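# Do Phone Cases Need Their Packaging? Report on the Stellbridge Packing Exercise

Neelam Chaudhary and Kiran Dubey, 03/06/2022 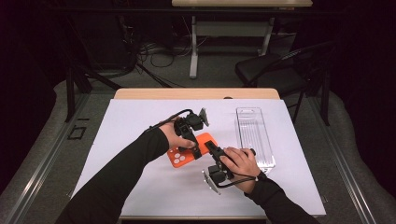 We started this project doubting the claim we had been given to test. The Stellbridge course handout says a rigid tray "protects the product and speeds up packing." No source is given for either half of that sentence, and we wanted to see whether it held up for something as simple as a phone case.

## What we used

The item was an orange phone case with rounded corners and a camera cutout. The tray was clear plastic, long and narrow, with ribbed walls inside. We worked on a white sheet laid over the table. The sheet was Bimla Ahuja's suggestion, and it did make the clear tray harder to lose track of than we expected, though I would still pick a darker color next time.

For comparison we had plain paper sleeves, ordered from Thakur in a pack of 400. We used 200 of them.

## What we did

Each packer picked up a case, turned it so the cutout faced the same way every time, and put it into either a tray or a sleeve. Finished cases went into a carton. There were 2 packers, and they switched methods halfway through so that one person's speed would not decide the result.

Gebhard Grabner, our instructor, wanted a drop test too. We did a small one from table height. I don't put much weight on it. A flexible case is made to be dropped, and no wrapper was going to come out looking like a hero.

## What we found

The sleeves were faster once the packers got used to them. The trays were faster at the very beginning — you can see where the case is supposed to go — but that lead went away after the first carton. Turning the case the right way around took more time than anything else, and it took the same time with both methods.

No case was damaged in either group. That result neither supports the handout nor proves it wrong, because we had no unwrapped group. We should have planned one.

Trays also took up far more room in the carton. The handout doesn't mention this at all, and for a shop paying to ship boxes it seems like the first thing to ask about.

## Problems

Kiran timed with a phone and I timed with the wall clock, so small differences between us mean very little. Some sleeves had corners already bent when we opened the pack, and we used them anyway. Shanti Chaturvedi read our draft and thinks we were harder on the trays than on the sleeves. She may be right. A second run is planned for July, with an unwrapped group and one timer.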